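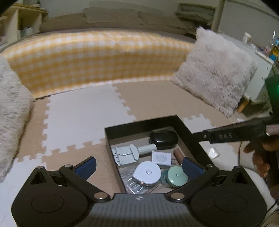

Open black tray on the floor, small items inside

Gumwood Web Forum > Design and Usability > Critique my work

Mega menu or no mega menu (parts catalog, long, sorry)

kari_th
Posts: 212

I'm redoing the site for Mulon, who sell small hardware parts to repair shops. The catalog is 3,855 products. The current site was built by Eskildsen some years back and has a mega menu with 11 columns. Yes, columns. On a laptop the last two hang off the right side of the screen like laundry. To reach "Washers" you move the mouse diagonally across "Springs," which opens Springs, and then you own a spring.

My plan is to kill the menu completely. Home page becomes a big search box, a short row of top categories, and a reorder link for people with an account. Category pages get plain lists with filters on the left.

The client has seen a mockup and said it "looks unfinished." His name for the white space was "the missing part." I'd like opinions before I go back in and lose.

Kári Þorgeirsson

pixelhermit
Posts: 1,940

I've lost this exact meeting. They pay per square inch of stuff, in their hearts.

Search first is right if people know what they're after. Do they? A repair shop ordering the same clip every month does. Somebody with a broken thing in his hand and no name for it will type "little bent one" and get zero results.

malachy_mg
Posts: 631

Going to disagree with the plan, politely, and then probably less politely by page two.

A mega menu is ugly and it works. It's the only place on most catalog sites where you can see what the company sells without committing to anything. You take that away and you've got a search engine with a logo. The diagonal problem is a hover problem. Open the thing on click and it goes away in an afternoon. The 11 columns is a different problem and that one is Eskildsen's fault or the client's, and I know which I'd bet on.

Malachy Mac Giolla

kari_th

Click to open, fair, I should have said I'd tried it. The columns are named after departments. "Division 4 Fasteners" is a real heading. There is no Division 3.

malachy_mg

What happened to Division 3?

kari_th

I asked. The room got quiet.

toastrack
Posts: 88

Have you looked at the search logs? We had a shop with a similar setup and the top query, by a mile, was the company's own phone number. People were pasting it into the search box hoping it would call somebody.

kari_th

I have one export, 3,000 queries. I read through all of it over a weekend, so if I seem different, that's why. Part numbers are the biggest group. Then product words, mostly spelled right. Then a long tail of things like "same as last time" and "the one Gary got." The phone number is in there too, toastrack, you'll be pleased to know.

pixelhermit

"Same as last time" is the best feature request you will ever get, and you got it for free. Put order history on the home page for logged in people and make it big. Bigger than search. I would bet the reorder link does half the work of the site.

malachy_mg

Agreed on that. I still want a menu.

Part numbers first means your regulars are fine with anything. You could give them a blank page with a blinking cursor and they'd find the clip. So you aren't designing for them, you're designing for whoever shows up in December with no account and a vague idea. That person browses. Browsing needs a structure you can look at.

lowercase_dana
Posts: 407

ok but nobody browses a mega menu on a phone. on a phone it's an accordion inside an accordion inside a drawer. i did one where the tap path to a hinge was five levels deep and the back button closed the whole site

what's the phone share

kari_th

Higher than the client believes. He thinks all his customers sit at a desk. The analytics think a lot of them are standing next to a washing machine with one hand free.

malachy_mg

Then do different things on each. The phone gets the short category list, the desktop gets a proper menu. It's allowed.

lowercase_dana

it's allowed and then six months later the two lists don't match and somebody on a phone can't find gaskets, because gaskets only got added to the one the boss looks at. i have seen this. i have caused this

malachy_mg

Generate both from the same data, Dana.

lowercase_dana

sure, and who's the cms

kari_th

Volla. With the old template.

lowercase_dana

oh no

pixelhermit

My condolences. On the old template the menu is a text field, isn't it? You type the menu in by hand with the links?

kari_th

With tabs. The indent decides the level. Somebody put in spaces once and the whole of Plumbing became a child of Contact Us. It stayed like that long enough that two customers had it bookmarked and complained when I fixed it.

toastrack

I would have left it. Plumbing people do tend to need to contact us.

malachy_mg

All right, the old Volla template moves me some distance. I wouldn't hand-build a mega menu in a tabbed text field either. But my objection stands in a smaller form: give me one "All products" page. Every category on it, in plain groups, no hover, no drawer, linked from the header on every page. It's a mega menu that has had the decency to be a page. Works on a phone, prints, shows up in search engines, and the client can point to it when he says the site looks empty.

kari_th

That I can sell. How many groups would you go to before it gets silly?

malachy_mg

I'd stop at 15 and then start merging. The number isn't holy. What matters more is that the names are words customers use. You've got a query export. Steal from it.

pixelhermit

Disagree a bit. I'd go with more groups and shorter lists under each. People scan headings quickly and they give up on long lists. Test it with a few of the repair shops before arguing with me. You can do it with index cards on a counter. Bring donuts and they'll sort your whole catalog.

malachy_mg

I'll argue first and test later, as is traditional. More headings means more near-duplicates, and then you've got "Clips" and "Clamps and Clips" next to each other and everyone picks the wrong one.

kari_th

We already have those. We also have "Clips (Other)."

lowercase_dana

can we talk about the filters. left side filters on a phone go behind a button, and the button is usually a little funnel icon, and in every test i've run at least one person thought it was for coffee. write the word Filter

kari_th

Word it is. I was going to do the funnel. It was a nice funnel.

toastrack

What about the white space complaint? You still have to go back into that room.

pixelhermit

Never show a client a search box with nothing in it. Put a part number in, show the suggestions dropped down under it, show a recent order below that. Same layout. It will suddenly look finished and he'll think you listened.

malachy_mg

And take the word "clean" out of your slides. Clients hear "we did less."

kari_th

"Clean" was on four slides. It was also the title.

Update, two weeks on. Showed the new mockup with the box filled in and the reorder panel up top. He liked it. He called it "much busier," in an admiring way. All products page approved. Filter is a word. We did the card sort with three shops and the groups came out closer to pixelhermit's version than Malachy's, although one of the shops put everything into a pile called "Stuff" and wouldn't be moved.

He would like a carousel on the home page.

malachy_mg

I'd like it noted that three shops is a small sample.

No to the carousel.

pixelhermit

No to the carousel.

lowercase_dana

no. also does he know the volla carousel can't be paused

kari_th

He's seen it. He says it has energy. I'm meeting him again at 9:30 tomorrow, so if anyone has a good link on carousels and click rates, please post it tonight. Preferably with a chart. He respects a chart.

toastrack

Sent you a PM with two. One of them is a pie chart, use it last.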